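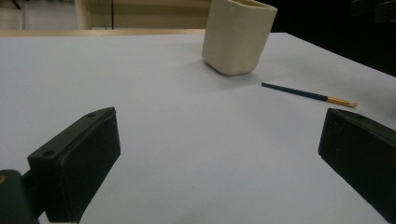 Regras novas para quem usa as garras de mão, valem já a partir de dezembro. Lemos as gravações do último mês com o pessoal da Clivthorpe e a conclusão é chata mas clara: o que falha quase sempre é a preparação, muito antes de alguém fechar os dedos. Mesa primeiro. Branca, limpa, só com os objetos da tarefa – na do pincel são dois, o copo de cerâmica creme e o pincel de cabo verde-azulado deitado ao lado, e mais nada. Nem telemóvel, nem chaves, nem o café. O pincel começa sempre deitado, em diagonal, bem dentro do tampo. Se rolar para a borda, pára-se e recomeça-se, não se empurra com a garra.

Abertura. Cada episódio arranca com os dedos bem afastados e à vista, sem tocar em nada. Esperar um instante, depois avançar. Houve gente a começar já com o objeto preso e esses episódios foram todos para o lixo. Desculpem, mas não há como os recuperar.

Velocidade. Devagar. Mais devagar do que isso. A Rangate pede movimentos contínuos, sem esticões, e no protocolo Rajput está escrito o mesmo por outras palavras (secção 4, para quem quiser ir ver). Quem se enganar a meio não corrige à pressa: larga, recua, marca como falhado. Um episódio falhado e bem marcado serve-nos, um remendado só atrapalha.

Pausas. Máximo de 30 minutos seguidos com a garra na mão, depois troca-se de pessoa. Isto não é sugestão. O pulso cansa antes de darmos por isso e nota-se logo nos dados, a garra começa a descair. Quem já tem queixas no pulso fala connosco e passa para a revisão, sem drama.

Verificação dos dedos no inicio de cada turno: parafusos, folgas, superfície de contacto. Riscos leves não fazem mal, uma folga faz. Se o dedo abanar a garra vai para a caixa vermelha com uma etiqueta a dizer o quê. "Está estranha" não chega!

Luz. Continua a haver dúvidas. Luz fraca é permitida, até queremos variedade, mas não se muda a meio de uma série. Ligou-se o candeeiro, fica ligado até ao fim. E anota-se na folha, por favor, que a coluna está lá para isso.

Nomes dos ficheiros: tarefa, posto, número. Sem acentos, sem espaços. Na Gusa encontrámos 6 maneiras diferentes de escrever "pincel", uma delas com z.

Pessoas e ecrãs: se passar alguém por trás e se reconhecer a cara, o episódio é retirado no própio dia. O mesmo para monitores com correio aberto. Os postos virados para o corredor ficam por isso reservados a testes, não se grava nada lá até haver divisória.

A folha com tudo isto, versão de uma página, está afixada junto aos carregadores. Leitura obrigatória antes do próximo turno, assinar em baixo. Dúvidas e reclamações no canal do costume, respondemos até às 20 horas.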